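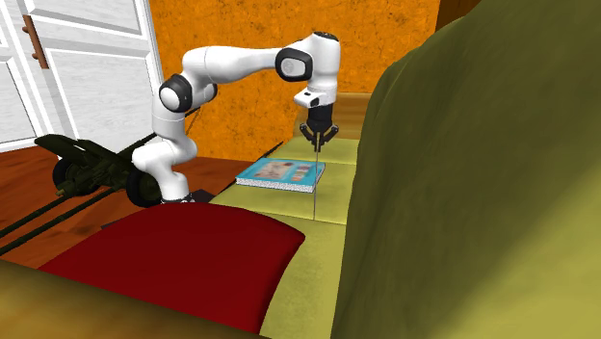 Escena de Skivero con el brazo blanco sobre el sofá y un libro cerrado en el asiento.

Skivero es un simulador comercial de manipulación robótica doméstica, desarrollado por Markura y distribuido por Rorken desde un mes de noviembre que la empresa prefiere no precisar. Se vende por suscripción e incluye hasta 400 escenas de interior, decoradas con un gusto que la documentación califica de «realista» – paredes naranjas incluidas.

El paquete básico ofrece un brazo con pinza paralela y 15 tareas de recogida de objetos. Una línea vertical gris indica el punto situado bajo la pinza, ayuda que los hogares reales aún no traen de serie. El módulo Wickramasinghe, de pago aparte, añade 40 tareas con textiles y un manual de 700 páginas, sin índice.

Véase también: Pinza paralela; Simulador de robótica.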